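Last updated: Sun 25 November

Cleaners wanted - seating and floor, evening shift

Jullside is looking for two part-time people to look after the seating at our Skerholm site. Chairs, stools, bins, a quick go over the floor. Mostly chairs. Start as soon as you can, contract runs thru June, may get extended.

The work: 38 chairs plus the bar-style stools, every one wiped by hand each shift. Seats, edges, the rail at the back, then legs if they need it. Cloth in one hand, other hand holding the seat still so it doesnt slide around on you. Dark seats show every smear so please be fussy.

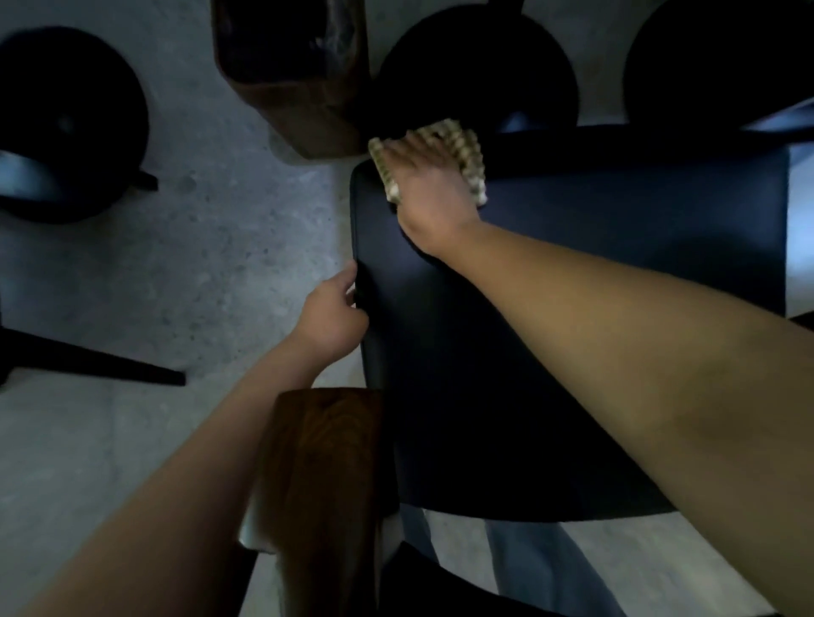 Floor is concrete, swept first and mopped last. Bin bags changed before you leave. Cloths go in the wash tub, not back on the shelf - this has been a problem.

Hours: five evenings, 7 to 10. Some weekend cover, paid extra. We can be flexible on which evenings if you tell us up front.

You: on time, OK with bending and kneeling, able to work without someone standing over you. Experience nice, not needed. Trutier agency people welcome to apply direct.

Pay: 800 a month before tax, paid on the last working day. Parking out back. Locker if you want one.

The padded seats need a lighter touch - barely damp cloth, no spray straight on the seat, no scrubbing at the seams. First two shifts are paid training and you'll be paired with somebody from the day crew.

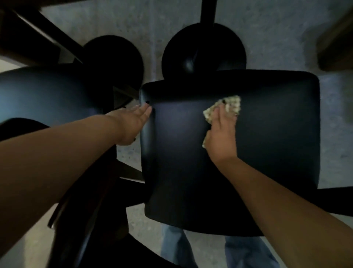 Do I need to bring my own cloths and gloves?
We supply all of it, cloths, gloves, cleaner. Just wear old jeans or something you dont mind kneeling in, and closed shoes.

To apply: short note with your name, phone number and which evenings you can do. No resume needed. Drop it at the Mahama building front desk or call and ask for Nii Addo, ext. 731. Quote job ref 113. Calls after 2 pm please, mornings are hectic.

Contact | Copyright Jullside | Back to top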